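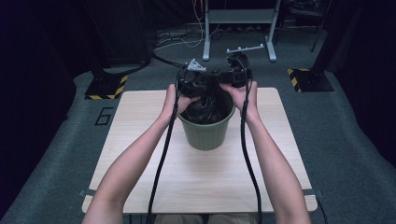
Black cable heaped in a dark green bucket on a square table.

The Drawer, the Box and the Bucket
Staltura Quarterly, January 2022

Cable accumulates in every building that uses electricity. It arrives with each new lamp, monitor and charger, and it tends to remain long after the equipment it served has been given away. When the service desk at the Pendby community building prepared to change offices in October, its staff emptied the cupboards along one wall and found 603 separate leads, cords and adapters. Of these, 116 could be matched to equipment still in use.

The Pendby count prompted the present article. Our readers manage shared rooms of many kinds, from libraries and meeting halls to teaching workshops, and most have asked at one time or another how cable should be stored. The methods below were gathered from three sites and tried over one winter.

Open containers

A bucket has much to recommend it. It is cheap, it can be carried in one hand, and its contents are visible from across the room. A wide mouth admits a long cable without folding it sharply, and a rolled rim will not scrape the jacket as the cable is drawn out. At Rirkham, where extension leads are taken to the grounds for outdoor events, buckets have replaced lidded boxes entirely.

The difficulty lies in how the bucket is filled. Cable dropped in by the handful settles into loops that pass through one another, and a pull on any one end tightens the rest. The Rirkham staff now feed each lead in from one end, letting it fall in circles around the inside wall, and leave the last length hanging over the rim. When the lead is wanted, it is drawn out in the reverse order. One bucket holds one long lead, or 2 short ones joined end to end.

Untangling

A heap that has already formed is best dealt with on a table. Work with both hands above the container and lift the upper layer gently to open it. Search first for a plug or connector, and follow that end back through the mass, passing it under and over as required. Pulling should be avoided. A firm tug can damage the conductors close to the plug, and such damage is seldom visible from outside.

Black cable deserves particular patience. Where several glossy black leads lie together, the eye loses the path at every crossing, and it is quicker to let the cable run between finger and thumb. Colored tape at both ends of each lead, applied as it comes free, saves the work from being repeated. Bogale uses yellow for power and blue for data, with the length written on the tape in marker.

Coiling and tying

Long leads should be coiled in loops of even size, with alternate loops turned under so that the cable does not acquire a twist. The common habit of winding a lead between the palm and the elbow puts a twist in at every turn, and it accounts for much of the stiffness found in older cords. Hook-and-loop ties are preferred to rubber bands, which perish and leave a residue.

Short leads may be laid flat in a shallow drawer, sorted by connector. Pendby keeps 107 of its remaining leads this way. The other nine are too thick to bend comfortably and hang from pegs beside the door.

What to discard

Any lead with cracked insulation, a loose plug or exposed wire should be withdrawn at once and sent for electrical recycling. Repairs with household tape are not acceptable in a shared building. Sound leads with no matching equipment may be held for one season in a dated box - Staltura's own offices allow six months - and then offered to other sites.

Copies of the label sheet used at Bogale are available from the Staltura office on request. Sites wishing to report their own cable counts for the spring number should include the size of the building and the year in which the cupboards were last cleared.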